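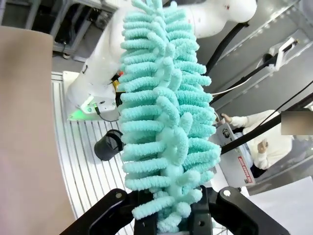
The turquoise duster, upright.

Feb 16, 2024
By the Flavik household blog

This site uses cookies to remember your settings. Accept | Read more

Search this blog Enter keyword Go

Cleaning my grandmother's apartment, and what I kept

In September we had to empty my grandmother's apartment in Sivstead. She moved to a smaller place closer to my aunt, and the new owner wanted the keys in 9 days. I took a week off from work and slept on her sofa until the sofa was also sold.

I had never cleaned a home where one person has lived for so long. In my own apartment I move every two years, so dust has no time to become serious. In her apartment it was on top of the kitchen cabinets like a gray blanket. I used a wet cloth first, and this was a mistake, as it made a kind of paste. After that I went over everything dry, from the ceiling down, and washed only at the end.

The books took the most time. She had 1389 of them, and I know the number because she kept a notebook where each book has its own line, with the year and the price. Some prices are in a currency that does not exist anymore. She wanted to take 60 books with her. We sat on the floor for two evenings and she chose, then changed her mind, then chose again. In the end the poems went with her and almost all the novels stayed.

I wrote to a used bookstore called Melis, which took five boxes and paid us very little. The rest I carried to the Arkside library, where they have a shelf for free exchange. The woman at the desk looked at my cart and asked me, very politely, to come back in smaller portions.

What surprised me was how calm my grandmother was. I was the one who became sad over a cracked sugar bowl. She told me to throw it away, she had never liked it, it was a gift. I have the bowl now on my desk and I keep paper clips in it.

I also kept the notebook. The last line is from the spring of last year, a cookbook, and the price is missing. I asked her about this on the phone and she said she had found it on a bench by the tram stop, so what should she write?

Now I have started my own notebook. It has eleven lines so far. I bought one novel twice by accident, and I wrote it down both times.

Next time I will write about her recipe for plum dumplings, if she agrees to tell me how much flour. She says "until it is enough."

Get new posts by email. Your email address Subscribe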